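Chapter 7
Keeping Food

Before you start

You'll get more out of this chapter if you've already read the one on microbes, or at least the part about how quickly bacteria divide when they're comfortable. If you skipped it, go back for the growth curve and the table underneath it (the rest can wait). We'll also be using pH again, so dig out your notes on acids.

Words to look out for: spoilage, water activity, brine, curing, blanching, lag phase, cold chain, rancid.

7.1 My grandmother's larder

I grew up on the edge of Wevcombe in a house with a proper larder. It was on the north side, down one step from the kitchen, with a stone shelf running along the back wall and a little window covered in wire mesh where the glass should have been. My grandmother kept nearly everything in there: butter under a dish, bacon wrapped in a cloth, eggs, a ham at Christmas, and row after row of jars with wax circles and paper lids. I loved it. It smelled of vinegar and apples and, very faintly, of mice.

What I didn't see at the time was how much she knew. She'd never studied a word of microbiology and would have laughed at the idea, but she knew that the milk went on the stone and the onions didn't. She knew that jam made with too little sugar would grow a fur coat by September. She knew you could wipe a bit of white mould off a hard cheese and carry on, and that you must never, ever do the same with a soft one. If you asked her why, she'd say "because it turns", and that was the whole lecture!

So this chapter is really about what she meant by "turns". Food goes off for several different reasons and people tend to lump them all together. Bread that's gone stale, bread that's gone mouldy and butter that's gone rancid have had quite different things happen to them. The first is mostly starch rearranging itself. The second is a living thing having its dinner. The third is fat reacting with oxygen, and it will carry on quite happily without any living thing being involved at all. Once you can tell these apart, you can start to work out which way of keeping a food is likely to help, and which is a waste of salt.

7.2 What a microbe wants

Think of a bacterium as a fussy lodger. It wants water, it wants something to eat, it wants the place reasonably warm and it doesn't care for acid. Some want air and some can't bear it. Every old way of keeping food works by making the lodger miserable in one way or another, and most of the good ones do it in several ways at once.

Drying takes the water away. Salt and sugar also take the water away, in a sneakier fashion: the water is still there, and you can see it and taste it, but it's tied up with the salt or the sugar and the microbe can't get at it. That's what we mean by water activity, and we'll measure it (badly, I'm afraid, with school equipment) in section 7.5. Honey is the one everybody remembers. There's water in honey, and it will sit in a cupboard for years without anything growing in it, so long as you keep the lid on and don't let it get damp.

Pickling brings in the acid. Smoking dries the surface and coats it with compounds that microbes dislike. Boiling and sealing kills what's there and then locks the door, provided you've boiled hard enough and the seal is good. Those last two conditions matter far more than people think, and low-acid foods in jars need proper pressure canning. Please don't try that part at home from this book.

Then there's cold, which deserves a section to itself.

7.3 Cold slows, it doesn't stop

I once asked a new class at Clarkwood what a fridge does to bacteria and nearly every hand that went up said "kills them". It's such a natural thing to believe. The food stays good, so the bacteria must be dead! But if you take a sample from a carton of milk that's been chilled all week and put it somewhere warm, you'll have colonies to look at by the next day or two. They were there all along, having a slow time of it.

Every chemical reaction inside a cell runs more slowly when it's cold, so the cell takes longer to feed, longer to grow and longer to divide. At 4 °C most of the bacteria that cause food poisoning are barely ticking over. At 10 °C quite a few of them are getting on rather well, and that's a temperature plenty of home fridges drift up to when they've been overfilled or the door has been left ajar. There are also some awkward characters, Listeria being the famous one, that go on growing slowly even in a properly cold fridge. That's one reason a packet of sliced meat has a date on it.

Freezing is a bit different. At −18 °C the water in the food is mostly locked up as ice, so the microbes are short of warmth and short of water together, and growth stops. Many of them still aren't dead, mind you, and they'll pick up where they left off once the food thaws. Meanwhile the slow chemical changes creep on in the background. Fat can still go rancid in the freezer, and this is why oily fish doesn't keep as long in there as peas do.

A word about where in the fridge things go, as it always comes up. Cold air sinks, so in many fridges the lower shelves are colder than the upper ones, and the door is the warmest place of all. Raw meat goes at the bottom in any case so that it can't drip on to anything you're going to eat without cooking. Milk lives in the door in almost every house I've ever visited, including mine, and it would last longer if it didn't. I know this perfectly well and I still put it there.

7.4 Before the plug

People were using cold long before anybody could make it. Ice was cut from lakes and ponds in winter, packed in straw or sawdust and kept in brick-lined pits well into the summer. If there's an old big house near you, have a look on the map for an ice house in the grounds. In the notes at the back you'll find two made-up traders, Østergaard and Lirkametti, whose ledgers we'll use for the sums: one ships ice and salt fish, and the other buys both and keeps a shop. You'll be working out how much ice melts on the way and whether the fish is still worth selling when it gets there. I've made the numbers fairly friendly.

Try this before the next section

Put a thermometer in a glass of water on the middle shelf of the fridge at home, leave it overnight and read it first thing, before anyone's had the door open for breakfast. Do the same the next night with the glass in the door. Write both readings in your book with the time next to them. Water is better than air for this job, as it doesn't jump about every time someone fetches the butter.

Then make a list of the foods in your kitchen and put each one under dried, salted, sugared, pickled, tinned, chilled or frozen. Some will belong in more than one column (bacon is a good one to argue over). Bring the list with you, because we begin 7.5 with it.

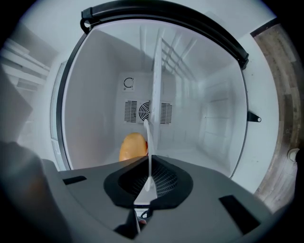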